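I folded laundry for a living once, sort of. It was one February in college, at a motel called the Lapointe, and the job was towels. I got 30 rooms' worth a day, and by the second week I could do it while having a full argument with the radio. I haven't thought about that job in years, but I've been thinking about it a lot lately, because I've gone down a very deep hole on the question of whether a machine is ever going to do my laundry for me.

So let's talk about cloth, and about the little patch of it a fingertip can get hold of.

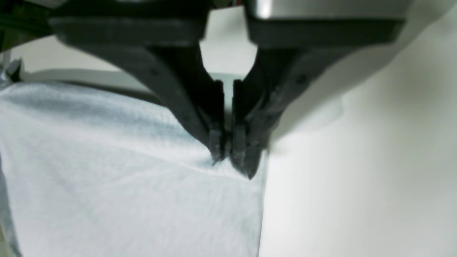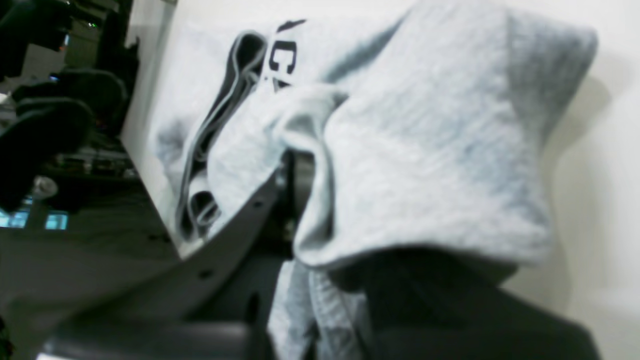 I used to believe folding was the hard part. I think most people do! When we picture the laundry robot we picture the neat bit at the end, the shirt going into thirds, the little stack. And if you hand a machine a shirt already spread out flat on a table, squared up, front side down, then sure, folding is a handful of moves and I'd bet on the machine. But who hands you a shirt like that? My shirts come out of the dryer in one warm lump with a sock inside the sleeve and a pillowcase wrapped around the whole business. Getting from the lump to the flat shirt is the chore. The folding is what you do to relax afterward.

Think about what your own hands do with a sweatshirt. You grab it anywhere at all, give it a shake, and by the time it's hanging you've worked out which end is the hood. Half the time you do it by feel. You run your thumb along until you hit a seam, and the seam takes you to a cuff or a hem, and now you know where you are. You don't look. You couldn't really explain it to a kid either, you'd just say "find the shoulders" and get annoyed when they couldn't.

A machine has to find the shoulders too, except it's working with a couple of stiff fingers and a camera, and the thing it's looking for changes shape every time it gets touched. A coffee mug stays a mug when you bump it. A hoodie that you've picked up by the wrong spot is a whole new object, and a hood folded over on itself can hide just about everything you wanted to know.

And towels, which I would have told you were the easy ones (they're rectangles!), have their own nasty little problem, and it's one I remember from the motel. Pinch too shallow and it slips off. Pinch too deep and you've got two layers, or the towel plus the one under it. I did that constantly my first few days and I have skin. I could feel that I had two. I'm told there are people working on fingertips that can feel that sort of thing, and I wish them all the luck in the world, I really do.

My favorite comparison is the shop floor, because that's where people always point when they want to tell me the future is already here. My cousin's old employer, Skoven, makes shelf brackets, and they've had a robot arm loading a press for years. It's great. It never gets bored and it never gets a thumb pinched. But look at how much of the world had to be arranged for that arm. The brackets arrive in a tray, every one facing the same way, and the tray sits in the same spot to within a hair. If somebody leaves a tray crooked, the line stops and a person walks over and fixes it. The building does half the arm's job, and I can't bolt my laundry basket to the floor and ask the children to please throw their pants in facing north.

Even on that same shop floor, by the way, the soft stuff is still done by hand. The foam sleeves, the plastic bags, the rag that wipes the oil off. Skisorham, across the road, sews seat covers, and it's all people at machines guiding fabric with their fingers, same as it was when my mother worked in a place like that. If the factories haven't handed over the floppy jobs, with all the money they'd save, I don't expect my hallway closet to get there first.

Which brings me to Plisier. If you follow this stuff at all you may have seen the ads for the folding cabinet they want to sell us. I went as far as joining the waiting list (605th in line, thank you very much) and then I read the instructions, which are posted online, and had a bit of a laugh. You clip each item in yourself. One at a time, by the shoulders, buttoned, right side out. Nothing small, nothing big, and no hoods! By the time I've found the shoulders, buttoned the buttons and turned the thing right side out, I'm holding a shirt by its shoulders, and I know what comes next. I could be done before the cabinet finished humming.

I took myself off the list. I did keep the 200 dollars, and I spent it on a better dryer rack.

I don't want to sound like a grump here, and I'm not one of those people who thinks it'll never happen. I think it will. I think it gets there in some clumsy, slow form first, maybe in hospitals or hotels, where there's one kind of towel by the thousand and it doesn't matter if each one takes 2 minutes as long as the pile is gone by morning. The Lapointe would have been a fine place to start. Slow is okay! I'd take slow at my house, too. If something wanted to stand in my laundry room all night and ruin one fold in ten, I'd go to bed and let it.

What I'd like is for people to quit selling me the neat stack. Show me the lump. Show me a machine going into a basket of mixed wash, dragging out a fitted sheet, getting it wrong, putting it down and having another go. I'd watch an hour of that and I'd come away more hopeful than any ad has made me, even if it only got through three pillowcases and a bathrobe.

And while they're at it, the fitted sheet. I've been doing those for most of my adult life and I still just roll them up and shove them behind the good towels.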